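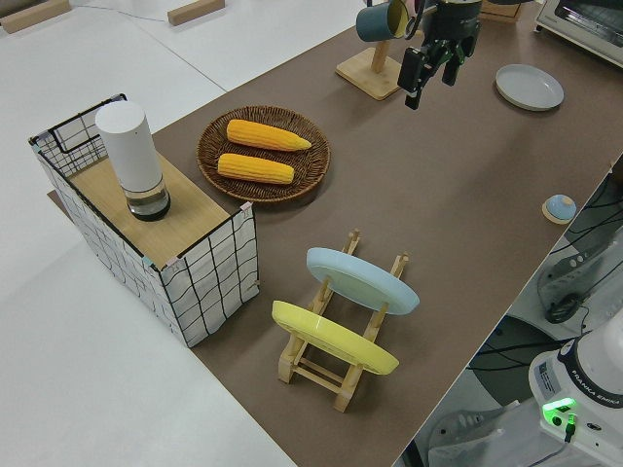 Side camera, one arm's gripper above the table. Plate by the toaster oven is the one I care about.

gasska_tude
Posted Dec 20, 2024

Hi all, Roxana here. I'm on the Trevulska planner with two Franka arms, and my grasp scorer has a thing for bad rim grasps on flat plates. Last batch was 100 planned picks and 17 got thrown out at the collision check, nearly all of them on the plate. Corn, mugs, whatever, those plan fine! The plate pose looks good when I overlay it, so I don't think it's perception. 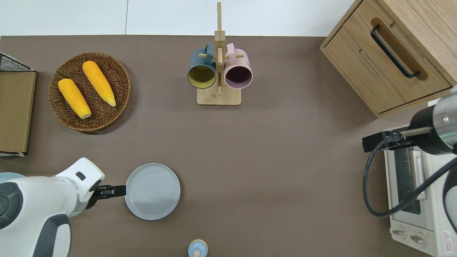 What I've been doing is sampling grasps around the whole rim and letting the scorer pick, and it keeps loving the far side where the wrist has to fold over. I bumped the table padding to 12 mm and it got worse (of course).

brolon_fan
Your padding is eating the grasp. A flat plate gives you hardly any room under the rim, so 12 is huge. Try this order:

1. Drop the padding to 9 and turn off finger-to-table checks for the last bit of the approach only.

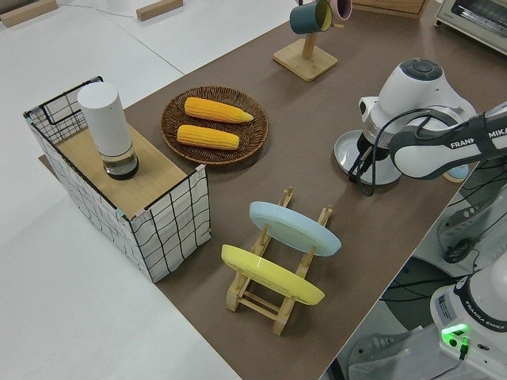

2. Throw out far-side rim samples before scoring, per arm.

3. Then look at the scorer, if you still need to.

ardeleanu_k
Gonna disagree with step 1. Turning off checks near a table is how I bent a finger in April. I'd tilt the approach and leave the checks on. Slower to plan, sure.

brolon_fan
It's the last few millimeters with a force limit, come on.

gasska_tude
Tried step 2 by itself first and I'm down to 9 rejects, so thanks! Keeping the checks on for now, sorry brolon. Next is planning both arms together.
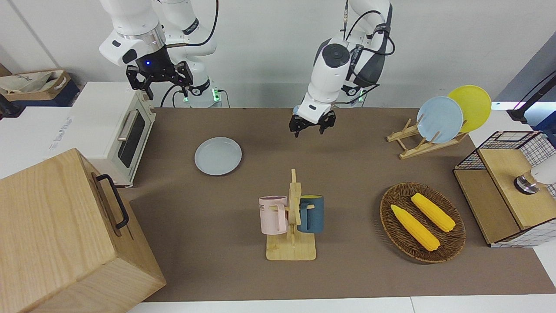 Both arms over the mat, seen from the other side.

ardeleanu_k
Nice. Are you planning both as one group or taking turns? One group got painfully slow for me.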